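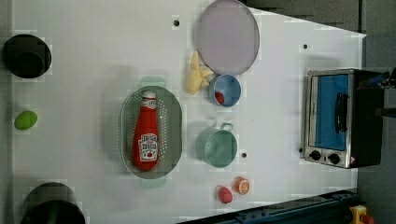 Brincar às cozinhas: as perguntas que mais nos fazem

Por Noura Hijazi
Quinta-feira, 14 de maio de 2026
27 comentários | 90 partilhas

Adoro este assunto, já se sabe! Desde que publiquei o texto de março sobre cozinhas de brincar, a caixa de correio não parou, e juntei nesta página as dúvidas que aparecem mais vezes. Vou acrescentando outras à medida que chegam.

Com que peças vale a pena começar?

Com poucas, e misturadas. Um prato grande, uma taça pequena, alguma coisa que faça de tacho e comida que a criança reconheça de casa: uma banana, um morango, meia laranja. Se houver um frasco de ketchup, melhor ainda, porque o ketchup vai a tudo (cá em casa vai à banana, e com muito orgulho da cozinheira). O resto pode esperar pelos anos e pelos avós.

É mesmo preciso um fogão de brincar?

Não! Uma mesa baixa e lisa serve lindamente. Comecei com a mesa da sala e só muito depois comprei o móvel da Durkitz, que é giro, mas ocupa meia parede. Numa mesa as crianças ficam à volta, cada uma do seu lado, e a conversa é outra: há quem peça, quem sirva, quem reclame que a sopa está salgada.

Prefere cores fortes ou cores suaves?

Gosto imenso da mistura. Loiça em lilás, azul-claro e verde-menta, e depois a comida bem viva por cima, vermelho, amarelo, laranja. A fruta salta logo à vista e os mais pequenos encontram depressa o que procuram.
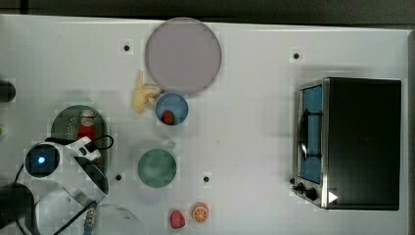

Também resulta muito bem para jogos de pôr a mesa. Peço "o morango dentro da taça azul" ou "a banana ao pé do prato grande" e, sem darmos por isso, estamos a treinar dentro, fora, ao lado e em cima. A Siham Karaki, que é educadora, faz isto em duas línguas com o grupo dela e diz que é o momento mais barulhento da manhã.

A partir de que idade?

Depende das peças, e por isso leiam sempre a indicação da embalagem. Os morangos e outras frutas miúdas são os que me fazem parar mais tempo na loja. Com bebés por perto ficam só as peças grandes, e as pequenas vão para uma caixa alta.

Posso juntar loiça verdadeira?

Podem, e eu incentivo! Um escorredor velho, uma caneca de plástico, uma colher de pau. As crianças adoram coisas "a sério". Deixo de fora vidro, facas e tudo o que tenha ficha elétrica. 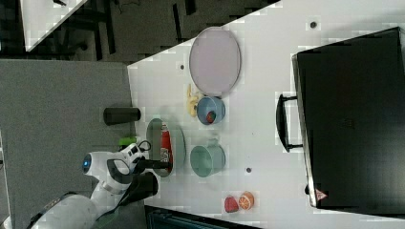 Como se lavam as frutas e a loiça de plástico?

Água morna, um pingo de detergente e uma esponja macia. As peças ocas seco com um pano e deixo-as de um dia para o outro em cima de uma toalha, com o buraco virado para baixo, se o tiverem. Autocolantes e rótulos de papel limpo só com um pano húmido.

E como se arruma tudo isto?

Um cesto para a comida, outro para a loiça, e chega. Já tentei 9 caixinhas com etiquetas e durou uma tarde. O Preben Kjærgaard escreveu-me a contar que em casa dele a loiça "vai dormir" dentro do tacho maior, e a ideia é tão boa que já a roubei.

Tem outra pergunta? Deixe-a nos comentários, que eu leio todos, mesmo os compridos.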